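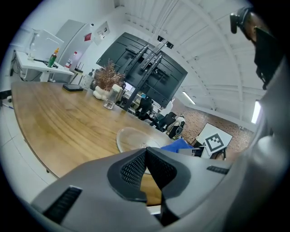 Stona dining table

Product details
Care and cleaning
Delivery

The Stona is a rectangular dining table for everyday use, made by Nimetti in a warm honey-brown wood finish. It suits a kitchen or a dining room and comes in one height and two lengths. The edges are rounded all the way along, top and corners, so there is no sharp line where the wrists rest.

The frame bolts together from underneath. The legs are fitted with 4 bolts each and the hex key is in the box. Allow enough floor space to build the table upside down on a blanket, then turn it over with a second person. The top is heavy and should not be dragged on its legs.

Specifications
Range: Stona
Maker: Nimetti
Length: 144 cm (standard)
Finish: honey-brown, matt oil
Maximum load: up to 281 kg, evenly spread
Assembly: required, two people
Matching bench: Saarinen, sold separately

The bench slides fully under the longer table. With the standard length it will stand out slightly at one end unless the legs are set to the inner holes. Both sets of holes are drilled at the factory.

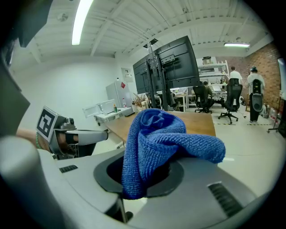
Page last changed: 1/2/20

Care and cleaning

Oiled wood needs a little more attention than lacquer, but it is easier to put right. Wipe up spills when they happen, especially wine, vinegar and tomato. Use a mat under hot dishes. Do not use bleach, cream cleaners or scouring pads.

Re-oil the top twice in the first year and once a year after that. Monar table oil is the one we stock and the one the finish was tested with. Apply a thin coat with the grain, leave it for fifteen minutes and wipe off whatever has not soaked in. Oily rags can catch fire if left in a heap, so lay them flat outdoors to dry before throwing them away.

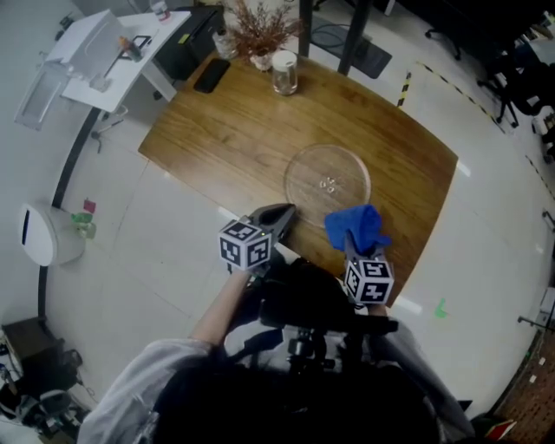 Small scratches can be rubbed out with fine paper, working along the grain, and then oiled again. Do the whole board and not only the mark, or a pale patch will show. For daily dusting, a soft cloth like the blue one over the table is all the top needs. Rinse the cloth often and change it when it picks up grit. Deeper dents can sometimes be raised with a damp cloth and a warm iron, and Nazmiye Canpolat in our workshop can advise by phone before you try it.

Delivery and returns

Tables are delivered flat in 3 boxes to a ground-floor room. Upstairs delivery can be arranged with Régis Roussel in the transport office when you order. Please check the boxes before signing and note any damage on the driver's sheet. Unassembled tables can be returned in their original packing. The matching bench may arrive separately.

Spare bolts, leg pads and hex keys are available from the parts desk. Quote the number on the label under the top.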